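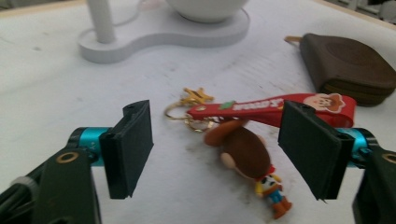
Llavero de goma roja con la palabra WOODY y anilla dorada, sobre una mesa blanca.

Llaves y llaveros: cómo limpiarlos, ordenarlos y no perderlos

Los llaveros pasan por bolsillos, bolsos, encimeras y suelos, y casi nunca se lavan. Los de goma blanda, además, atraen la pelusa y se van poniendo pegajosos. En esta página reunimos lo que hacemos en casa para limpiarlos, para cambiar una anilla sin dejarse las uñas y para tener las llaves siempre en el mismo sitio.

Limpiar una tira de goma o silicona

Quite primero las llaves. Es un paso que mucha gente se salta, y luego el agua se queda dentro de la cabeza de plástico de la llave del coche.

Prepare un cuenco con agua tibia y unas gotas de lavavajillas. Deje la tira en remojo 10 minutos y frótela con un cepillo de dientes viejo y suave, sobre todo en los bordes y en el hueco por donde pasa la anilla. Aclare y seque con un paño que no suelte pelo.

Si la tira lleva letras o un dibujo impreso, páseles solo la yema del dedo con jabón. El alcohol, la acetona y las esponjas abrasivas se llevan la tinta, a veces a la primera pasada. Para una mancha de bolígrafo, pruebe antes en el reverso con una goma de borrar blanca.

Cuando la goma queda pegajosa después de lavarla, espolvoree un poco de maicena, espere un rato y retire el sobrante con una brocha seca. Si al cabo de unos días vuelve a estar pegajosa, el material se está degradando y no hay mucho que hacer.

Limpiar la anilla

Las anillas doradas suelen llevar un baño muy fino. Nada de bicarbonato ni de pasta de dientes: rayan el baño y debajo aparece el metal gris. Basta con agua jabonosa y un secado a fondo, también entre las dos vueltas. Para secar ahí dentro, pase la esquina de un papel de cocina por la ranura.

Una anilla con óxido se cambia. Mancha los forros y las llaves, y una nueva cuesta muy poco en cualquier ferretería.

Abrir una anilla sin romperse las uñas

Un quitagrapas de oficina funciona muy bien. Se mete una de las puntas entre las dos vueltas, se aprieta y la anilla queda abierta lo justo para pasar la llave. Si no hay quitagrapas a mano, sirve una moneda fina o la punta de un cuchillo de untar, nunca un cuchillo afilado.

No abra la anilla más de lo necesario. Si después de cerrarla queda luz entre las vueltas, ha cedido y acabará soltando una llave en la calle.

Antigoni Psarras, lectora de esta página, nos escribió en abril con otro método: deja un palillo plano metido en la ranura mientras va pasando las llaves, y así le quedan las dos manos libres. Lo hemos probado y va bien con anillas medianas. En las pequeñas el palillo se parte.

Cuántas llaves llevar

Ponga todo el manojo sobre la mesa y separe las que usa cada semana. Las demás - trastero, buzón antiguo, candado de la bicicleta que ya no tiene - pueden ir en otra anilla, guardada en casa. En nuestro caso quedaron 3 llaves en el manojo diario.

Las que no sepa de dónde son, pruébelas en todas las cerraduras de la casa antes de tirarlas. Las que sí conozca, márquelas con un punto de esmalte de uñas en la cabeza: un color para el portal, otro para la puerta. No escriba nunca la dirección en el llavero.

Un sitio fijo

Un llavero de color vivo se ve enseguida en una mesa clara o en el fondo de un bolso oscuro. Aun así, lo que más ayuda es dejarlo siempre en el mismo lugar. Sirve un platito junto a la puerta, o un gancho a la altura del hombro. Evite los sitios que se vean o se alcancen desde el buzón o una ventana baja.

Si usa un plato de cerámica, pegue un círculo de fieltro en el fondo. Amortigua el ruido y el esmalte no se raya. El fieltro adhesivo que se vende para las patas de las sillas sirve igual.

Llaveros de los niños

Los llaveros con personajes acaban en la mochila del colegio. Cuélguelos de la cremallera con una anilla pequeña o con un mosquetón, mejor en un bolsillo lateral que en el principal, donde se enganchan con los cuadernos. Revise la unión entre la goma y el metal de vez en cuando. Si el agujero empieza a rajarse, retírelo, y no lo deje al alcance de niños menores de tres años.

Una raja corta se puede sujetar una temporada con pegamento flexible para calzado. Se limpia la zona, se aplica una capa fina por las dos caras y se deja secar 24 horas con una pinza de la ropa. El pegamento instantáneo corriente se pone duro y se parte al doblar la tira.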